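Search this site
Enter keyword
Go

Contributors Wanted: Movie and TV News Writers, Weekend Editor

Posted January 2019 by Site Staff

Wirumano is looking for people to write about movies and television. We cover superhero films, science fiction, fantasy, and the shows that go with them. The site has been running for 11 years and publishes every day of the year, including holidays. We have two kinds of openings this time: paid news writers and one weekend editor. Both are remote.

News writers

A news writer takes shifts of four hours and posts short items during that time. Most items run 150 to 300 words. You would cover casting announcements, trailers, release date changes, set reports and interviews that other outlets have published. We always link to the outlet that had it first. If you can't find who had it first, ask in the staff chat before you post.

We do run rumors. They are labeled as rumors in the headline, and the first paragraph has to say where the claim came from. An anonymous forum post is described as an anonymous forum post. If a studio later denies the story, you update your own item the same day and leave the original text in place with a line through it. Please read a few weeks of the site before applying so you know what this looks like in practice.

You need to be able to work at least two shifts a week. The early shift starts at 6 a.m. Eastern and the late one ends at midnight. Trailer drops and convention weeks get busy, and we will ask if you can take an extra shift, but you can say no.

Pay is $60 per shift for the first two months and goes up after that. Longer pieces are paid separately at $50 each, agreed on before you start writing. That includes reviews, episode recaps and opinion columns. We pay by bank transfer on the last business day of the month.

Weekend editor

The weekend editor reads everything before it goes live, fixes headlines, checks sources and keeps the front page in order. This person also approves comments. You should have edited other people's writing before, at a student paper, a blog, a newsletter or anywhere else. You don't need a journalism degree.

The job is two full days a week at a flat monthly rate, which we will discuss at the interview stage. You should be comfortable telling a writer that an item isn't ready.

What we look for

Clean copy matters most. We would take someone who can spell the names of the cast over someone who has read every comic. That said, you should know the field well enough to tell when a "first look" photo has already been around for a year. Tell us what you follow closely. We are short on people who know animation, and we have no one at the moment who keeps up with Ilard, the space serial that comes back for its third season in March. If you can recap that show on the night it airs, put it at the top of your email. 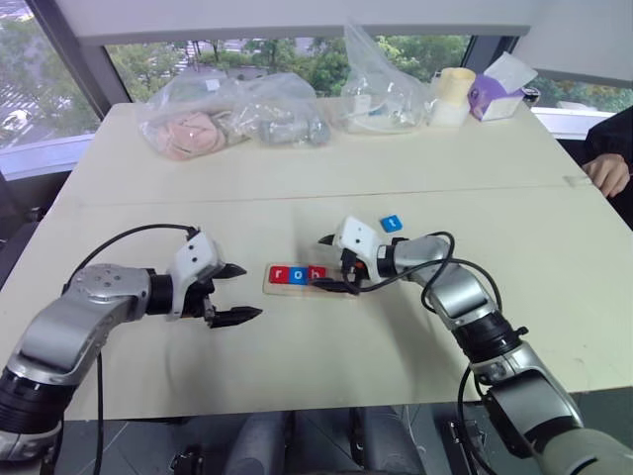

Everyone we hire goes through the same short training before their first shift. It takes two evenings and covers the publishing system, the house style and the picture rules. Part of the first evening is tagging practice, where you get a photo and pick tags for it from our list. Training is paid at the normal shift rate. The list currently has 213 tags, and you are not expected to memorize it.

How to apply

Use the contact form and choose "Jobs" from the menu. Tell us which opening you want, your time zone, and the shifts you can work. Writers should paste in two samples. One should be a news item of no more than 200 words on any movie or TV story from the past month, written for this application. The other can be anything you have published, or a review if you haven't been published. Editors should send a resume and a short note on which of our recent headlines they would change, with the new version.

Please don't send attachments. Applicants must be 18 or older. We accept applications from outside the United States as long as you can cover one of the shifts above.

We read everything that comes in and reply either way, usually within three weeks. People who wrote to us last year are welcome to try again with new samples.

Related

Ilard Season 3: Everything Confirmed So Far
Rumor: Emevard Sequel Will Skip Ahead Ten Years
Sfakianakis Trailer Breakdown
How We Label Rumors on Wirumano
Every Superhero Movie Coming This Year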